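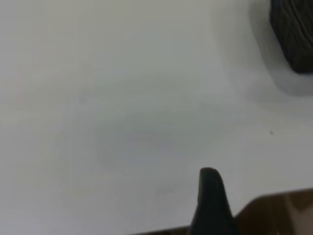 A gripper finger at the edge of the work surface, seen from close above.

About Us

Dastness is a repair and packing workshop for small machine parts. We clean, check, sort and pack parts for other companies, and we send them back ready to use. Berenice Serrano opened the workshop with two benches and one borrowed scale. Now we are 50 people and we work in two buildings, Delow and Ursu. Delow is the older one, with the low ceiling and the better coffee.

How we started with robots

For many years all sorting was done by hand. A person on the sorting table picked up the same kind of part again and again, and by the end of the shift the wrists and the neck were hurting. Our clients also sent us more work each year, and it became difficult to find people who wanted to stay at that table.

In July we put the first robot arm in Delow. We call the project Sarken. The arm takes a part from the surface, turns it and puts it in the right tray. It is slow compared with Jovita Maldonado, who has sorted for us the longest, but it can do the same movement all the night.

What changed for our people

Before the first arm came, we made a promise in writing that no person would lose the job because of it. We kept this promise. Four colleagues from the sorting table moved to inspection, where the pay is better and you can sit. Jovita teaches the arm new parts: she guides it by hand, and she decides when a part is too worn to go further. Noemí Solís learned to change the gripper fingers and now she trains the others.

Not everything was easy. Some colleagues did not like to work beside a machine, and the first weeks were noisy and full of stops. Tsehay Abdella, our shift leader in Ursu, asked that every person can stop the arm at any moment without explaining why. This is now a rule in both buildings. We also keep one table for hand sorting — small orders are still faster there, and new people learn the parts better with their own fingers.

Sarken today

The arm knows 332 kinds of parts. Very thin parts and parts with oil still go to the hand table. A second arm is planned for Ursu, and the team there will choose its place.

Visit or work with us

We receive visitors in the mornings, from 9:30. Please wear closed shoes. For visits and open positions, ask for Brisa Orozco at the Delow office.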